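Mar 6, 2025
Bench 4, hat task - right gripper not letting go

Stopped early today. The right arm held on to a cap after the open command and would not release it until I cut the torque. No damage to the arm or the table, but I want it written down before anyone runs the Cotlow script again.

The job was the usual one: pick a cap, carry it to the stand, both arms settle it, both arms back off. The first few went through without trouble. On the bad one the grip closed on the crown as it should, the log showed the open command going out, and the gripper position did not change. The arm then began its retreat move with the cap still in it. I hit the stop when I saw the other arm being pulled along by the fabric.

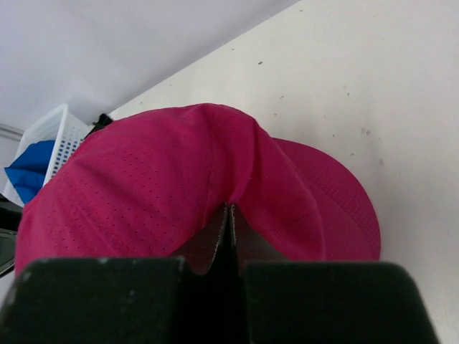

The thin sporty caps are harder on the gripper than the knitted ones. The fabric folds up between the pads and the controller keeps closing to reach its force target, so the motor sits near its current limit for the whole carry. I think that is what did it. The log has an overload flag at line 2284, almost 19 seconds before the open command. After that flag the gripper motor ignores position commands until it is cleared, and our script never reads it. The arm joints carry on as normal.

Skalis had the same flag on their bench in December and put it down to a bad cable. I swapped the gripper cable with the Gellero spare and the flag came back on the second try, so I don't believe it is the cable here.

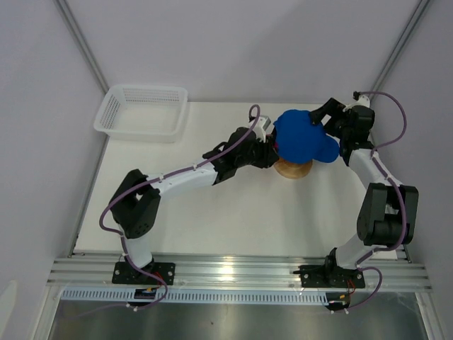 The worrying part is the retreat. When both grippers have hold of the same soft item and one of them faults, the script moves both arms away anyway. With cloth you get a stretched hat. With anything stiff we would be loading the wrist joints against each other, and the base bolts too.

Changes made so far:
Force target on the right gripper lowered, left one unchanged.
Retreat now waits for both grippers to report open, otherwise it holds still and beeps.

Not done yet:
Read the overload flag in the main loop and stop on it.
Check the pads. The Bozkurt replacements are in the drawer under the bench, still in the bag.
Same retreat check on the other benches.

Until the flag is read properly, please keep a hand near the stop and don't leave it running over lunch. To free a stuck gripper, cut torque on that arm only and support the forearm first - it drops quicker than you expect.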